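Charging Lithium-Ion Vehicle Batteries in Cold Weather
Posted by Gun-woo Seok, 3 Mar 2019
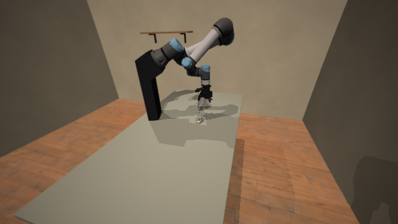

Why Charging Slows Down

A lithium-ion battery stores energy by moving ions between two electrodes through a liquid electrolyte. At low temperatures this movement slows, and the battery management system limits the charging current to protect the cells. The driver sees a longer charging time and, in many vehicles, reduced regenerative braking during the first miles of a trip.

Observations from February

The author kept a log of one vehicle, a Cladard hatchback, throughout February. The rated range is 200 miles. On the coldest morning the display showed 155 miles after a full overnight charge. The car was parked outdoors in Flulirholm and connected to a Nillum home charger. Total distance for the month was 987 miles.

Preconditioning

Preconditioning warms the battery and cabin while the vehicle is still plugged in, so that the energy comes from the grid. The departure timer should be set in the charging menu the evening before. Owners of the older Seol control unit must enter the time again after each software update.

Long-Term Storage

A vehicle left unused for several weeks should be stored at a partial charge. The recommended level differs between models and is stated in the owner's manual.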